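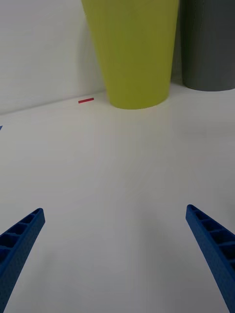 How well do the Ornberg cups hold up to daily use on a desk? Well enough to keep, with reservations about the base.

I bought a set of 3 in January and use two of them, the yellow-green and the dark gray, at the back of a white table. The walls taper and the finish is matte. Fingerprints don't show on either color.
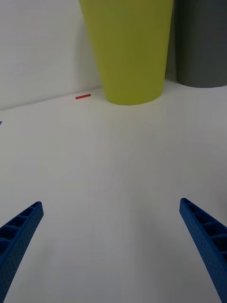

Stability is average. A full load of pens is fine – a single long ruler tips the cup when bumped. The Karppinen version I had before weighed 121 grams and stayed put. This one feels lighter.

Cleaning takes warm water and a cloth. After about 50 washes the green has not faded.

Rating: 3 out of 5. Buy the Karppinen if you store tall items.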